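Penasar cell simulator, trial licence: second session
March 2018
Posted by Sofia Politis
Filed under: Bench notes / Automation / Kit on trial

Carrying on from Michalis's notes on the install. Today was the deck model and the handover between arm and deck, all in the simulator.
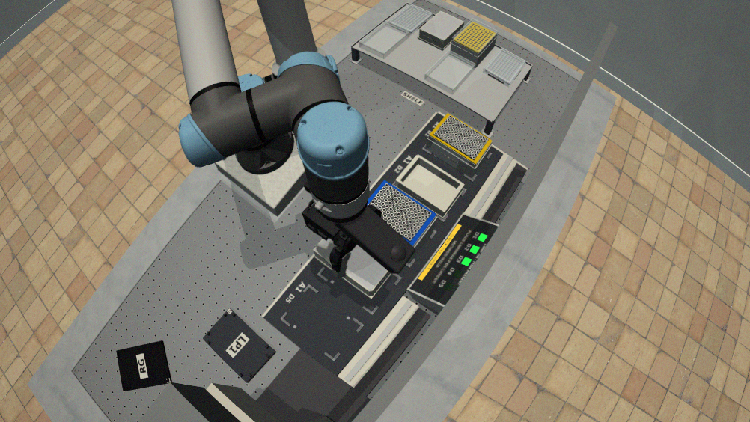
Gripper over the deck in the Penasar viewer. D1 to D3 lit on the status panel, D4 and D5 not.

Layout is the one Drevden sent with the trial, with our own labels typed over theirs. Shelf at the far end, five-position deck down one side, LP1 and RG pads at the near end. I left the pads alone today and only worked between shelf and deck.

Loading the cell file took 43 seconds on the office machine. Michalis had it down as much longer, but he was on the laptop. After that the viewer was smooth enough. Orbiting with the mouse is fine, panning is awkward and I kept losing the bench. There is a "home view" under the Window menu.

Deck positions. The names on the deck itself are A1 D2, A1 D5 and so on, while the panel just says D1 to D5. The script editor wants the long form with an underscore. I lost half an hour to that. Error message was "unknown site", with no line number. Have asked Drevden whether short names can be aliased.

Gripper. Default approach height is too low for our taste. With a tall rack in the next position there is very little room beside the finger on the way down. Raised the approach by 28 mm for all deck sites and reran. No collision flags after that. With the default height I had 2 flags, both on the way out of the site, both against the neighbouring rack. Worth knowing that the collision check is off when you first open a cell. Tick box is in Run settings — easy to miss.

Full test: 256 moves, shelf to deck and back, random order, left going over lunch. All finished. The log gives start and end times for each move but does not say which arm pose was used, so if one move is slow you have to replay it and watch. Exports to CSV without trouble. Column headings are in a different order from the manual.

Labware library is decent for plates and poor for reservoirs. Two of ours are not in it. You can make your own from outer dimensions, rim height and grip height, and it took me ten minutes for the first one. Custom items do not carry over to a new cell file unless you save them to the shared library first. I found this out by making the same reservoir again.

Compared with Tamerora, which we looked at last July: Penasar is slower to set up but the deck logic is much clearer, and I trust the timings more. Tamerora had better help pages. Price is closer than I expected once support is added in. Michalis has the quote.

Not tried yet:
- LP1 as a handover point
- anything with lids
- recovery after a stopped run
- sending a script to the Xenos controller, needs the other licence key

Michalis, the cell file is in the shared folder with the raised approach saved in it. Please don't overwrite it with the Drevden one. If you get to the lids before me, grip height for the lidded plate still needs measuring, the figure in the library looks wrong to me.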